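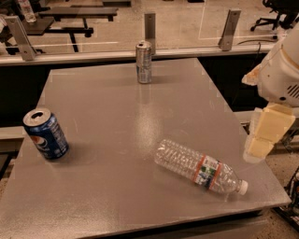 Kaneko pedía, en sus observaciones al informe anterior, que esta vez se explicara con más detalle qué ocurre con los envases de bebida entre el momento en que se abandonan en una mesa y el momento en que llegan al contenedor, y preguntaba si la separación en origen podía mantenerse sin aumentar las horas de limpieza. El presente informe responde a ambas cuestiones en sus apartados 2 y 4.

Informe de seguimiento del proyecto Costevero
Recogida selectiva de envases de bebida en zonas comunes
Centro de Jolcombe
Fecha de cierre de los datos: 22 de noviembre

1. Objeto del periodo

Durante el periodo que se justifica se ha extendido la recogida selectiva a las salas de descanso de la planta baja, de acuerdo con el plan de trabajo aprobado en febrero. El proyecto cubre en la actualidad 6 salas. En 4 de ellas el servicio funciona con regularidad; en las restantes se han instalado los contenedores, pero queda pendiente la señalización definitiva.

2. Situación de partida en las mesas

El residuo más habitual en las mesas al término de los descansos es el envase individual: latas de aluminio, tanto de formato corriente como alto y estrecho, y botellas de plástico transparente. En la mayoría de los casos las latas se dejan abiertas y las botellas con el tapón puesto. Con frecuencia unos y otras quedan repartidos por el tablero, de pie o tumbados.

Esta disposición tiene consecuencias prácticas. Una lata volcada puede conservar restos de líquido, y la retirada exige entonces pasar un paño por la superficie antes de dejar la mesa disponible. El protocolo vigente establece el siguiente orden: se retiran primero los envases volcados, a continuación los que permanecen de pie y, por último, se repasa el tablero. Las botellas se depositan con su tapón, conforme a lo indicado por el gestor de residuos. 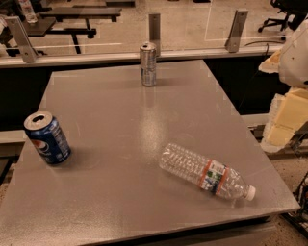
Figura 1. Latas y botella de plástico sobre una mesa de tablero gris.

3. Resultados

En el periodo se han retirado 117 bolsas de envases ligeros procedentes de las zonas comunes. Las incidencias por mezcla de residuos se concentran en la sala contigua a la entrada, donde el contenedor de envases y el de resto se encuentran juntos y comparten color de tapa. Se ha solicitado el cambio de esta última.

El registro de retiradas se lleva mediante la aplicación Notero, en la que el personal anota sala, fracción y estado del contenedor. La implantación ha sido satisfactoria, si bien en las primeras semanas se produjeron anotaciones duplicadas que han debido depurarse manualmente. La serie depurada se adjunta como anexo.

4. Dedicación del personal

La separación en origen no ha requerido ampliar el horario contratado. El repaso de mesas se efectúa en 3 turnos, coincidentes con el final de los descansos, y la retirada de bolsas se ha incorporado al último de ellos. Debe señalarse, no obstante, que el turno central resulta ajustado los días de mayor ocupación y que en esas jornadas el repaso de tableros se ha completado con retraso en varias ocasiones.

5. Desviaciones respecto al plan

La entrega de los carteles definitivos se ha demorado por cambios en el texto solicitados durante la revisión. Entretanto se mantienen los rótulos provisionales, que se han deteriorado por el uso y se sustituyen a medida que es necesario. El retraso no supone coste adicional con cargo a la subvención.

6. Actuaciones previstas

Para el próximo periodo se prevé:

Colocar la señalización definitiva en las salas pendientes.
Sustituir la tapa del contenedor de la sala de entrada.
Revisar la distribución horaria del turno central.
Incluir en Notero un campo específico para mesas con derrames.

La memoria económica y los justificantes de gasto se remiten en documento aparte.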